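Features » Work & Home » The long goodbye to paper

The long goodbye to paper

Randbridge was supposed to be rid of its files by March. Then somebody opened the basement.

Seven in the morning, back entrance of the old county records building in Randbridge. Lights on already. Aled Rosser is on his second coffee and standing in a corridor lined with boxes, reading the side of one.

"Dog licenses," he says. Next box. "Dog licenses." Next one. "Drainage. No, sorry. Dog licenses."

Rosser runs the clear-out. Has done since the county decided to sell the building and move everyone to the new offices at Nundovby, out past the ring road, where there's a cafe and big windows and almost nowhere to put a piece of paper. That was the idea. Go digital, move light. The moving date got set first and the counting came after, and the count came in at 3810 boxes.

He'd been told to expect far fewer. The basement wasn't on the list. It had a door, the door had a shelf unit in front of it, and the shelf unit had been there long enough to get its own asset tag.

What's in them

Everything. Building permits, school bus routes, a complete run of minutes from a parks board that merged with another parks board. Tax ledgers with leather corners. Carbon copies of letters complaining about a weathervane. One box held 11 identical maps of the town sewer, each with different pencil marks, and the water people came over in person for those and would not let anyone else carry them.

The rules say what stays. Deeds and anything touching land, keep. Payroll, keep for a set time then shred. Correspondence is where it gets slow, becuase someone has to read it, or at least read enough of it. A letter about a fence can turn out to be the only proof of where a boundary ran.

So they read. Three people at long tables, phones face down, a radio on low. On a good day they clear 130 boxes. On a day with handwriting in it, nowhere near.

The scanning firm

The paper that survives goes to Virkberg, a scanning outfit two hours north. Truck comes, truck goes. What comes back is a login and an index, and the index is what Rosser really cares about. A scan you can't find is worse than a box you can, he reckons. With the box at least you can walk along the row.

He's blunt about the first batch. Pages sideways. File names that were just numbers. A whole folder of zoning appeals labeled "misc." It went back. The second batch was better and by the third they'd agreed on a naming system, four pages long, which Rosser has taped up next to the kettle and which has tea on it.

Cost is a sore point. Nobody at the county will talk about it on the record, off it they'll say storage was cheap and scanning isn't, and the savings only show up once the old building is sold. It isn't sold. There's been a viewing.

The drawer people

There's another group, and Rosser says it with some affection. The drawer people. Staff who hand over the boxes without a fuss and then quietly hang on to a cabinet.

He gets it. He's got one himself. A drawer is quick. You know the form is third from the back, behind the bent divider, and your hand goes there while you're still on the phone. Search boxes don't work like that, you have to know what the thing is called.

The plan for Nundovby alowed for zero cabinets. It now allows for small ones, three drawers, lockable, one to a team. Planning wanted two. Planning got two.
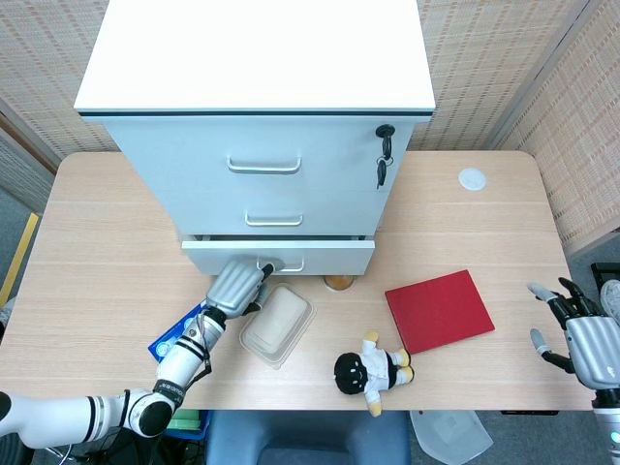 What to keep at home

Same questions come up at kitchen tables, and Rosser gets asked at every party he goes to. His list is short. Birth and marriage papers, originals, always. House deeds. Wills. Anything with a raised seal or a wet signature. Tax returns for as long as the tax office can ask about them, check the current rule and don't trust your brother-in-law.

Appliance manuals, out. Bank statements you can download, out, but download them first. Kids' drawings he won't rule on.

And label the folder with the word you'd say out loud. "Car," if that's what you call it. Gudeta, the consultants who wrote the original move plan, had a folder for "mobility assets." Took him a morning to find the van insurance.

Back in the corridor it's nearly nine and the truck is early. Rosser props the door open with a box, checks the label, swaps it for a different box.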